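Teñir en casa una camisa de lino: ¿se puede recuperar un color que se ha ido?

Publicado por Noémie Deschamps en Ropa y costura, julio de 2023

¡Hola a todos! Soy nueva en el foro, aunque llevo meses leyendo. Os cuento mi drama. Tengo una camisa de lino verde botella que me compré en una tienda pequeñita de Namstead cuando vivía allí, y es la prenda que más me pongo de toda mi vida. El caso es que los hombros y el cuello se han quedado de un verde grisáceo feísimo (la tiendo al sol, ya lo sé, no me riñáis) y el resto sigue más o menos bien. He visto en la droguería del barrio un tinte en polvo de la marca Breltik, para lavadora, pero la dependienta me dijo que ella no se atrevería con una prenda desteñida a trozos.

¿Alguien lo ha hecho? ¿Queda uniforme o se siguen notando los hombros? Y otra cosa: las costuras creo que son de poliéster, porque brillan un poco. ¿Eso se tiñe? La camisa seca pesa 400 gramos con botones y todo, por si sirve. Me da muchísima pena jubilarla y tampoco quiero acabar con un trapo de cocina carísimo.

Gracias por adelantado, y perdón por el rollo.

Gwenaël Marchal

Yo teñí unos vaqueros y salieron bien. Tíñela de negro y se acabó el problema.

Faustine Moulin

Hola Noémie, bienvenida. Llevo tiñendo ropa en casa desde que mis hijos iban al instituto y manchaban todo lo manchable, así que algo te puedo contar (he estropeado bastantes cosas por el camino, que conste).

Lo primero, el lino coge el tinte de maravilla. Lo que pasa es que el tinte se suma al color que ya hay. Si tiñes con el mismo verde, los hombros seguirán un poco más claros que el resto, se notará mucho menos pero se notará. Para que quede parejo tienes dos caminos: irte a un tono más oscuro, o decolorar antes con un producto específico para eso, que no es lejía. La lejía, con el lino, ni acercarse. Yo me iría a lo oscuro, un verde casi negro o un azul marino. El negro que dice Gwenaël también vale, aunque sobre verde a veces sale con un reflejo raro a la luz del día.

Las costuras de poliéster no se tiñen con el tinte de lavadora normal. Se te van a quedar del verde original, y si el color nuevo es parecido queda hasta bonito, como un pespunte hecho aposta. Con azul marino se verían más.

Yo lo hago así, en barreño, porque en la lavadora me dejó la goma azul durante semanas:

Lava la camisa sin suavizante y déjala mojada. Si la metes seca salen aguas, eso lo aprendí con unas cortinas.

Disuelve el polvo en un bote con 500 mililitros de agua caliente y cuélalo con una media vieja. Siempre queda algún grumito y donde cae deja un lunar.

Llena el barreño con agua bien caliente, echa lo colado y la sal que ponga en el sobre. Para los gramos de tinte mira la tabla, que va por peso de tela seca. Con 400 gramos casi seguro te basta un sobre, pero compruébalo en el tuyo.

Mete la camisa abierta del todo, con los botones desabrochados y el cuello levantado. Y remueve. Una hora removiendo, sin irte a ver la tele (te lo digo por experiencia).

Aclara hasta que el agua salga clara, luego un lavado corto ella solita, y a secar a la sombra. ¡A la sombra, Noémie!

Cuando esté seca, dóblala con las mangas hacia dentro y guárdala unos días apartada de la ropa clara, por si suelta algo.

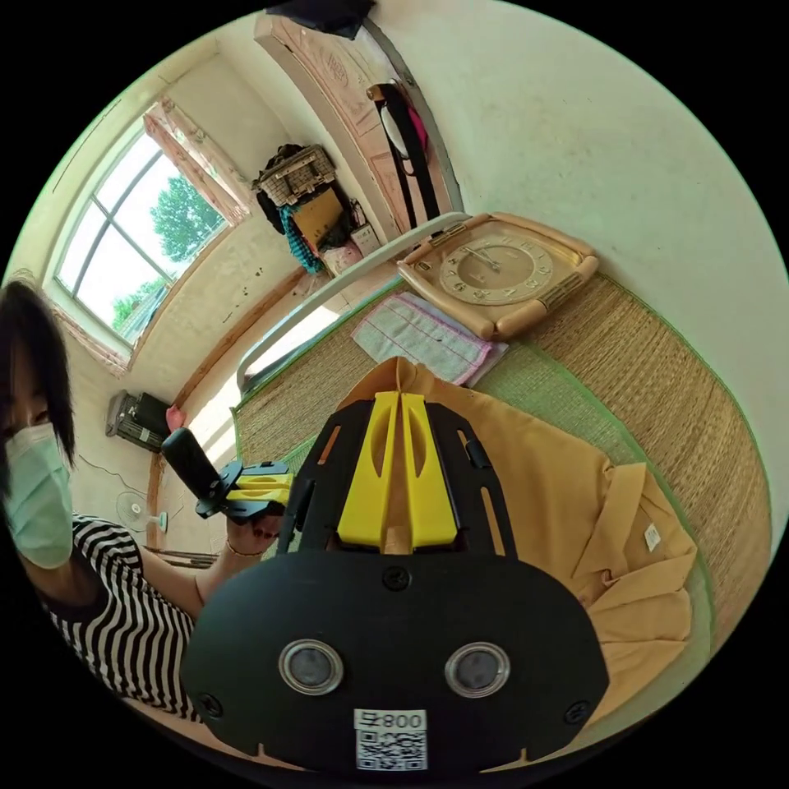
Para que no se vuelva a ir el color

Dale la vuelta siempre antes de lavarla, agua fría y un detergente para colores, poquito. Yo uso el de Coste porque es el que venden al lado de casa, no tengo nada en contra de los otros. Al tenderla, del revés también, y si solo tienes balcón con sol ponle una sábana vieja por encima. Plancharla, todavía un pelín húmeda y por dentro, que el lino oscuro coge brillos enseguida con la plancha fuerte.

Ya me dirás qué color eliges.

Aušra Bite

Muy de acuerdo con Faustine en casi todo, solo añado una cosa sobre los hombros. Antes de gastar dinero, mira la tela a contraluz. Una camisa mía parecía desteñida y lo que tenía era el tejido gastado del bolso, y ahí el tinte agarró fatal. Si ves que clarea, refuérzalo por dentro con una telita fina antes de teñir, o ponle un canesú de otra tela y te ahorras el tinte. Yo le puse uno de rayas a la mía y me la pongo más que antes.

Y guantes, por favor. Fui a una boda en mayo con las uñas moradas.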